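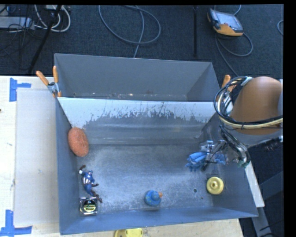 A divided metal bin with a few small household odds and ends in the front compartment.

Odds-and-ends bin

An odds-and-ends bin (also catch-all bin, bits bin, in parts of Barnlow the "whatsit") is an open container kept in a home, shop or school for small loose items that have no fixed place. Toys, sponges, lids, cases, single parts of bigger things. Usually sits on a table, bench or low shelf. Related to the junk drawer but open at the top, and normally moved around, where a drawer stays put.

Name

The term was in common use in Ellovstead by the time the town's first swap days were held. Older households there said "turnout box", after the habit of turning it out on the table once a year, generally in December. "Whatsit" is a Barnlow word and hasn't spread much. In Hadport the same thing is called a dump tray, even when it is deep.

Form

Metal, wood, wicker, plastic. Metal bins are the longest lasting and the loudest. Most are rectangular and low enough to see into from a standing position.

Many have a divider. Two main types:

Upright divider. Straight wall across the middle, sometimes removable. Makes two equal halves. Common in bins sold for desks and sewing rooms.

Sloping divider. A panel set crosswise at an angle, giving a narrow rear compartment and a larger front one. Things dropped against the slope slide down to the floor of the front part, where they are easier to reach. The bin shown at the top of this article has a divider of this type. Its rear section holds only a few tiny specks of debris, the loose objects being in front.

The rear compartment is traditionaly for flat things: envelopes, instruction sheets, sandpaper. In practice it often goes unused.

Some bins have a small hole in the floor. Explanations vary (draining, hanging, a leftover fixing point) and probably no one answer covers them all. Anything smaller than the hole should be kept in a jar.

Wear

Painted and bare metal bins both scuff. Typical marks are cloudy pale patches on the floor from things being pushed about, and scrapes along the top of the divider, where objects get knocked or dragged over. Wear on the divider is often worse than on the outer walls. Light scuffing does no harm. Flaking paint or rust is another matter, and such bins shouldn't be used for children's toys or anything going near food.

Contents

Contents differ by household but certain kinds turn up again and again.

Bath toys. Rubber ducks above all, in colors other than yellow about as often as not. The blue duck with an orange beak in the picture is an example. Bath toys drift into the bin when they are replaced, or when a child outgrows them and no one wants to throw them out. Squeeze them empty first. Water left inside goes moldy and the smell gets into everything.

Figures. Small action figures, knights, farm people. Posable ones with spread limbs take up more room than they should and tangle with string. Fold the arms in.

Sponges. Unused ones are fine. Used ones should be bone dry or, better, not there at all. Oval sponges tend to end up leaning on a wall of the bin and stay that way.

Cases and discs. Clear cases, round lids, knobs, wheels, caps. These make up the bulk of the "don't know what it's from" class. Ellovstead usage calls them orphans.

String, tape, batteries. Batteries are generally advised against in a metal bin. Loose ends can touch the sides or each other.

Carrasco's survey

The only known count of such bins was made by Ramiro Carrasco, a retired shop teacher, who went round homes in Ellovstead and Barnlow and wrote down what he found. His list runs to 352 bins, some 200 of them in Ellovstead. He recorded material, whether there was a divider, and where the bin was kept. Kitchens came first, then hallways. Garages were lower than he expected. He left out Hadport entirely, which has been held against the survey there ever since.

Carrasco also set down what is now called the "6 and 4" rule: turn the bin out every 6 months, and keep no more than 4 orphans at any one time. The second half is widely ignored.

Sorting

Usual order of work for a turnout:

Lift out big or soft things first, sponges and stuffed toys.
Then figures and hard toys. Check for loose parts on the floor of the bin.
Flat cases next. They sit in corners and are awkward to get a nail under, tipping the bin slightly helps.
Round things last as they roll.
Brush out both compartments, rear one included. Crumbs and grit gather along the bottom edge of the divider, where a cloth won't reach. An old toothbrush will.
Wipe, dry, put back only what has been used or asked for.

Opinions differ on grouping. One school keeps toys to one side and household bits to the other. The other puts everything back any old how, on the grounds that the contents mix again inside a week. Carrasco was of the second school.

Commercial versions

The Inga, a sheet metal bin with a sloping divider, was made in Hadport and sold through hardware stores. Came in one size. Later ones have a rolled rim, early ones a plain folded edge that could catch a finger. No longer made, though they come up at swap days fairly often, usualy with the contents still in.

See also

Junk drawer
Toy box
Turnout (housekeeping)
Swap day

Page last changed 9 Feb 2024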